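Prandley Wellness Forum – Daily Habits – Warm lemon water before breakfast

f.demirtas
Members are asked whether the morning glass has been of measurable benefit. I have kept to it for 40 days and note better digestion.

mitley_reader
I must disagree. Plain water would serve equally well.
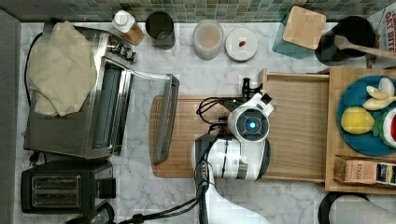
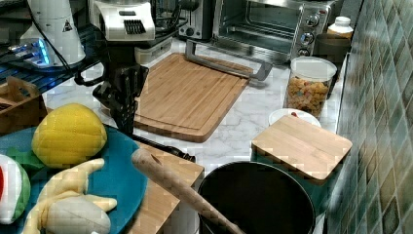

Kitchen counter, two views.

T. Minja
Dentists advise caution with acid – I rinse afterward and wait before brushing.

f.demirtas
That is noted. I shall try plain water for five days and report the outcome.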